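Who Gets to Count the Missing?

I've been reading human rights reports for 25 years now, first because it was my job and lately because I can't seem to quit, and I want to complain about one small thing in them. It's the word "incident."

You open the monthly bulletin from Urkum and it says there were six incidents in June. Fine. Then you read on and one incident is a man being stopped at a checkpoint and losing his phone, and another is a whole village, 300 people, told to clear out before dark so a road can go through. Same size of bullet point! Same gray little paragraph! I read that one twice on the bus and missed my stop.

My friend Annapurna Sastry edited bulletins like this for years (she did the Palaniappan valley ones, if you ever saw those), and she thinks I'm being unfair. Her line is that you have to count something, and donors and diplomats won't read a report that doesn't have a table in it. She's right about the diplomats. I still think the table is doing harm.
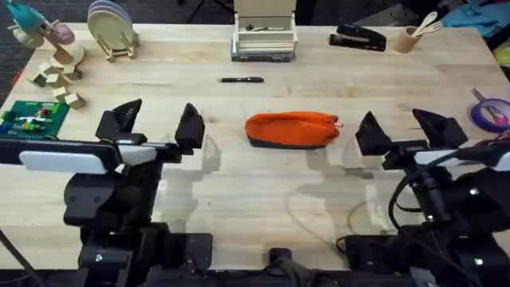 An orange pencil case on the workbench, between the two arms.

Take the land cases in Ustitz. There are 2938 families on the claims list, and I have seen that number quoted in speeches, in a court filing and once on a tote bag. I've met exactly one person whose name is on it. Anas Rizk filed for his grandfather's orchard, and what he wanted to talk about was the well, and the cousin who signed a paper he couldn't read, and how the land office keeps moving its opening hours. None of that fits in a column. Most of it would help a judge, though, or a reporter, or a neighbor who's trying to work out whether to sign the same paper.

So what would I do? I'd print fewer cases and print them longer. Put the full list online for whoever needs it and give the front pages to two or three people, in their own words, with the boring parts left in. The group in Mustidia tried it last year and got letters from readers, real ones, on paper. I'd also drop "allegedly" from sentences where the government has already admitted the thing, but Annapurna says that's a separate column and I should calm down first.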